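The Small Basket Takes the Table
How a slotted plastic tub became the hardest-working thing in the house

There is a drawer in my kitchen that I don't open in front of guests. It contains takeout menus for restaurants that have closed, a key that fits no lock I own, and enough rubber bands to restrain a horse. Every few years I empty it onto the table, look at the pile with something like dignity, and put it all back in a slightly different order.

This July I tried again, with help from the cheapest piece of storage equipment known to the American household: the little plastic basket with slots in the sides. You have owned one. You may own nine. They come in the colors of after-dinner mints, they stack badly, and they have outlived every handsome storage system I have ever bought, including one in woven seagrass that shed on my socks for two winters.

The basket has had very little press. Magazines like this one prefer the built-in, the bespoke, the pantry with a rolling ladder. But go into the back room of any place that handles small things for a living, and you will find small plastic baskets holding the day together.

At Asadi, the housewares store on the main street in Cludberg, they occupy a low shelf near the register, under the good baskets. The good baskets have leather handles and little cards explaining themselves. The plastic ones have a price sticker. I bought four, then went back for more on the same afternoon, by a different door.
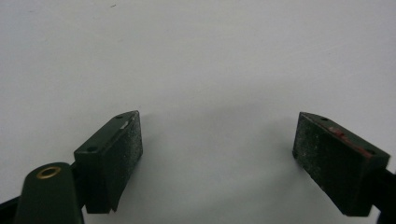 A Table Is a Flat Surface With Opinions

The basket only works if there's somewhere to put it down, and that brings us to the table.

I used to sort things on the floor, which is fine until you're older than 30 or own a dog. Then I sorted on the bed, a method that guarantees you'll sleep with a thumbtack. A proper table, at a height where you can stand without folding yourself in half, changed my whole view of the paper clip. I could see it, for one thing.

Wood is lovely for dinner and poor for sorting. Anything brown, brass or beige vanishes into the grain, and a small screw on an oak tabletop has effectively entered witness protection. The fix is a smooth white board, laid over most of the table and left there for as long as the job lasts. Leave a strip of wood showing along the front edge and you have a place to rest your wrists. It also gives you a border, and borders matter. Whatever is on the board is being dealt with. Whatever is on the wood is your coffee.

I got my board from Wurken, the secondhand fixtures warehouse on the far side of Cludberg, where shelving goes to await its next career. The place keeps a ledger of every piece that comes in, and mine was item 3924. It had a scratch near one corner and cost less than lunch. I carried it home on foot in a stiff breeze and learned a good deal about sailing.

What Belongs in the Basket

Here the literature divides. One school believes in categories, with a basket for batteries, a basket for string and a basket for the small hardware that came with furniture you assembled incorrectly. The other school, to which I have defected, believes in one basket at a time. You put a single basket on the board, toward one side, and everything that goes into it has to be picked up and looked at first. When it's full, you stop and put it away.

The single basket is slower, and I recommend it anyway. A row of six baskets looks wonderfully organized until you pick up something that belongs in none of them, a lone curtain hook, say, and find yourself founding a seventh. By midafternoon you have a basket marked Hooks, Etc., and the Etc. is doing all the work.

Size deserves more thought than it gets. Dekus, whose mint-colored tubs fill most of that shelf at Asadi, sells two that matter for this kind of job. The smaller holds 500 milliliters and the larger holds 900. I bought the larger ones first, being an optimist. A bigger basket invites you to toss things in from a distance, and a tossed-in thing is a thing you'll be looking for in November. The smaller size forces a certain honesty about how many dead markers a person needs.

Look for rounded corners, which wipe clean with one finger, and slots narrow enough to keep a pencil inside where it belongs. Slots wide enough for a pencil to escape are wide enough for it to snag on every neighboring basket in the drawer, and then you pull out one and receive all of them. Pale colors are best. You can see what's at the bottom, and what's at the bottom is usually the scissors.

The Ten-Minute Version

I know how these articles go. You read them on a couch, beside a pile. So try it small. Clear enough table to lay the board down. Set a timer for 10 minutes. Take one basket, one drawer, and start with whatever is nearest your hand, even if it's a menu for a place called Noodle Situation. Pick up, look, decide. If you can't decide, set it on the far edge of the board and go on to the next thing.

When the timer goes off, leave the board where it is. Packing up everything after each round is how I lost most of last spring. The far-edge pile will look different the next morning, smaller and more foolish, and you'll be ready to be firm with it.

My own far-edge pile came down to a spare lamp switch, a foreign coin and the key. The switch went in the basket and the coin went in a jar. I tried the key in both doors again, in case.
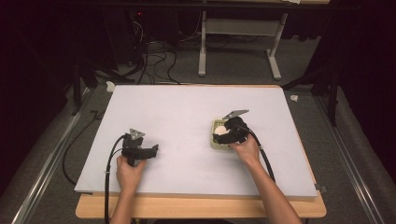 Can I use the same basket for kitchen things and desk things?

It's better to keep them separate. A basket that has held pens tends to pick up ink along the bottom, and ink travels to garlic faster than you'd think. If you have to switch one over, wash it in warm soapy water, run an old toothbrush through the slots, and let it drain upside down until it's dry.

What if the board slides around?

Put a damp dishcloth flat underneath it, or a strip of the rubbery liner sold for shelves. Take the cloth away when you finish for the day, or the wood will keep a pale rectangle as a souvenir. Mine has one. I've put a basket on it.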